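Frequently Asked Questions About Countertop Resurfacing

Trivden resurfaces kitchen and bathroom countertops, vanity tops and tub surrounds in Odovley and Pledar. These are the questions we hear most often before a job is booked. If yours isn't covered, call the office or use the contact form.

What is countertop resurfacing?

We clean and sand your existing top, repair chips and seams, and apply a bonding primer, a color coat and a clear topcoat. The old counter stays where it is. Your sink and cabinets stay put too, and in most kitchens the plumbing doesn't have to be touched.

Which surfaces can you work on?

Laminate, ceramic tile, cultured marble and most solid surface tops. We don't resurface butcher block or natural stone. Laminate that has swelled from water can sometimes be patched, but if the board underneath has gone soft, that section needs to be replaced first. We can give you the name of a shop that cuts replacement sections.

Will the grout lines show on a tile counter?

Yes, unless you ask us to fill them. Filling adds a day to the job and is priced separately. On older tile with wide joints we usually suggest it, as the finish is easier to wipe down.

How long does the work take?

A standard kitchen takes 2 days. Bathroom vanities are normally done in one visit. The topcoat is dry to the touch after 6 hours, but please leave the counter alone until the next morning at the earliest.

When can I use the kitchen again?

Light use is fine after 60 hours. That means plates, mail and a coffee cup. Wait longer before you put back heavy appliances such as a stand mixer or a microwave, and don't leave rubber feet or rubber mats sitting on the surface during the first couple of weeks. They can leave marks while the coating is still curing.

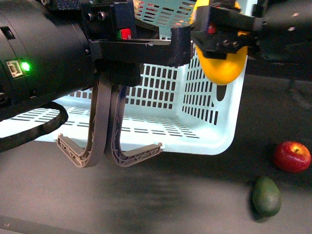 Run the sink as you normally would once light use is allowed, but wipe up standing water around the faucet. The caulk line behind the sink takes the longest to set, and most of the callbacks we get in the first month are about that one strip.

Does it smell?

The primer and topcoat both have an odor while they're being applied. We set up an exhaust fan in the nearest window and tape plastic over the doorways. Most customers stay out of the house during spraying and come back in the evening. Birds should be moved out of the house before we start – they are very sensitive to fumes. Keep cats and dogs out of the work area.

What do I need to do before you arrive?

Clear the counters completely, including anything hanging under the wall cabinets that might be in the way. Empty the top drawers if they sit right under the edge. We need one working outlet and a place to park the van within a hose length of the door. Slide-in ranges should be pulled forward if you can manage it. If not, tell us when you book.

What colors are available?

There are some 6 solid colors and a smaller group of speckled finishes. The Darwish finish is the one most people mean when they ask for a stone look. It has a light gray base with darker flecks and hides crumbs fairly well. We bring sample boards to the estimate. Look at them in daylight and again with the kitchen lights on.

Can I put hot pans on the new finish?

No. Use a trivet every time. Crock pots and toaster ovens should sit on a board.

How do I clean it?

Dish soap, warm water and a soft cloth. Avoid scouring powder, bleach and the rough side of a sponge. Always use a cutting board. Small nicks can be touched up with the bottle we leave behind, which should be stored indoors.

Do you work weekends?

We work Saturdays in Odovley only. We are closed Sunday, and messages left then are returned the next business day.

How do I get a price?

Send us the length and depth of each section of counter, along with the material if you know it. We'll reply with a range, then confirm the final figure at the house. Sink cutouts, backsplashes and filled grout lines are listed as separate items on the estimate. A deposit holds the date and the balance is due when the work is finished.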